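Trodatum Guest Book Kit, Wedding Size

I put this kit together after my cousin's reception, when the regular guest book came home with nine blank pages and a coffee ring. You get 61 thick cards, 2 gel pens and a box to keep it all in. We print your first names and the month on the lid for free!

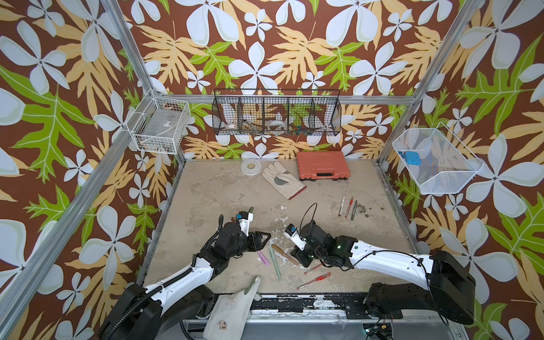

Just type the names in the notes box at checkout, spelled the way you want them (I copy and paste, so please check twice). Need more cards? The big set has 300 and comes with extra pens. Proofs come from me or Catinca, usually by late afternoon. July fills up fast, so order early if you can. Lids with names on them can't be returned, but plain ones can, up to 90 days.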